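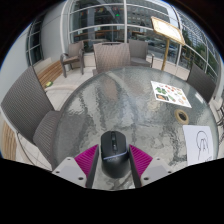

Đức Mai asked after the last session whether a personal statement should mention a failed application. It can, if you say what you changed before the next one. One sentence is enough.

Session 4: Writing for the Idus travel grant

The grant pays for one term of study abroad. Last year there were 367 applications and 61 awards.

Statement: no longer than 75 lines, in the body size set on the form. Start with the work you want to do, then the place. Panels read the first paragraph closely and skim the rest.

Referees: two, one from outside your department. Ask them by December and send them your draft.

Common faults
- the host university is praised at length and the project hardly appears
- the budget doesn't match the dates
- words copied from the call

For next time: bring a first paragraph on paper. Read Akbulut, chapter 2, up to the section on interviews. Room 209 as usual.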